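The Clasby Correction

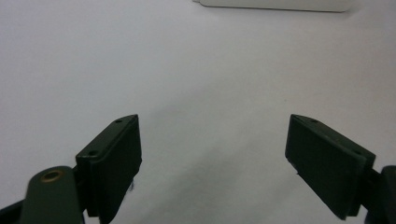 A pale tabletop, with something white and rectangular lying flat at the far side.

The discrepancy was 50 millimetres. Oanh Nông found it at ten past four, when she closed the levelling run from the church step at Clasby to the sluice at Gastov and the two ends would not meet.

A run of that length, with that instrument, should close to within six millimetres. She checked the arithmetic twice and the staff readings once. The arithmetic was sound. The readings were in Thắng Trịnh's hand, small and upright, with the sevens crossed.

"Did you move the staff at any of the change points?" she asked.

"No."

"Did the tripod settle?"

"On the marsh side it may have. I re-read the backsight and it agreed."

She wrote this down. Thắng watched her write it and then went to put the kettle on.

The office of the drainage survey occupied the upper floor of what had been a seed merchant's. It held a plan chest, two desks, a table for drawing and a heater that had to be switched off before the kettle was switched on. The district had been surveyed in full once before, by Yaw Gyamfi, who had retired eleven years ago and lived four streets away. His field books filled the lowest drawer of the chest. Each was labelled on the spine with its first and last benchmark and nothing else.

Oanh took out the one marked Clasby to Gastov.

Gyamfi's run had closed to two millimetres. She compared his heights with theirs, mark by mark. The church step agreed. The bridge agreed. The milestone agreed to one millimetre, and so did the bolt in the wall of the pumping station. The next mark was number 3048, a brass stud set in a stone gatepost on the Triệu farm, and there the new height was 50 millimetres below the old one. Every mark after it was low by the same amount, as far as the sluice.

"It's the gatepost," she said.

Thắng came and looked. "If the gatepost had sunk, only the gatepost would be low. Everything past it would come right again."

"Unless you took the staff off the stud and put it back on something else."

"I put it back on the stud."

"Which stud?"

He thought about this for longer than she expected. The kettle clicked off. He turned the heater on again and stayed beside it.

"There was only one," he said.

They drove out the next morning. It was February and the road beyond the bridge had water across it in two places, neither deep. The gatepost stood on the left of the track, leaning slightly towards the field, with lichen on the north face. The stud was at knee height. Oanh cleaned it with her thumb and read the number: 3048.

She crouched and looked at the other faces of the stone. On the side towards the hedge, under ivy, there was a second stud. It was set higher than the first. She laid a steel rule between their centres and then asked Thắng to do the same without telling him her figure.

"Fifty," he said.

The upper stud carried no number. Its edges were worn and the cement round it had the same grey as the stone.

"I never saw that one," Thắng said.

"No. He used it, though."

"Then his height belongs to this stud and mine belongs to that one. That explains the gatepost. It doesn't explain the sluice."

It did not. She had known that since the bridge and had been hoping to find a reason on the way. She sat on the sill of the van and opened the old book on her knee. The page for the gatepost was neater than the pages before it. The pencil was harder. At the foot of it was a set of initials that were not Gyamfi's: N.H.

Yaw Gyamfi received them in his kitchen at three in the afternoon. He read the page at arm's length and then with his glasses.

"Nhàn Hoàng," he said. "She carried the staff for me for two seasons. She booked that half because I was ill."

"You weren't there?"

"I was in bed. She had Tùng Cao with her to hold the staff, and he was sixteen." He turned the page, and turned it back. "She will have started the second day from the gatepost. She would have taken my height for it out of the list."

"Your height was for the upper stud."

"Yes. I had the lower one put in the year after I measured the upper. The upper was awkward, you couldn't stand a staff on it without cutting the ivy. I meant to have it taken out."

"So she read from the lower stud and used the height of the upper," Thắng said. "And everything beyond it came out fifty too high."

"And the run closed to two millimetres," said Oanh, "on a sluice that was wrong by fifty."

Gyamfi took off his glasses. "What did it close on?"

She looked. The closing value for the sluice was in the same hard pencil. There was no source beside it.

"There was no earlier height for the sluice," he said. "We were the first to carry one that far. She can't have closed on anything. She will have run it out and back and compared the two. Out and back from the same stud." He put the book down on the table, squared it to the edge, and left his hand on it. "I signed that. I didn't ask."

The tap dripped. Thắng looked at the floor.

"How many properties are below the sluice now?" Gyamfi asked.

"1,282."

"And the bank was built to my heights."

"Yes."

"Then it is fifty millimetres lower than it says it is."

"Yes," said Oanh.

He nodded several times. After a while he asked whether she had a clean correction sheet with her, and she had. He filled in the number of the mark, the old value and the new one. In the space for the cause he wrote two lines, read them over, and added his full name. He did not mention Nhàn Hoàng.

Oanh countersigned it. Thắng wrote the time in the corner, twenty to four, and they went out to the van to ring the sluice.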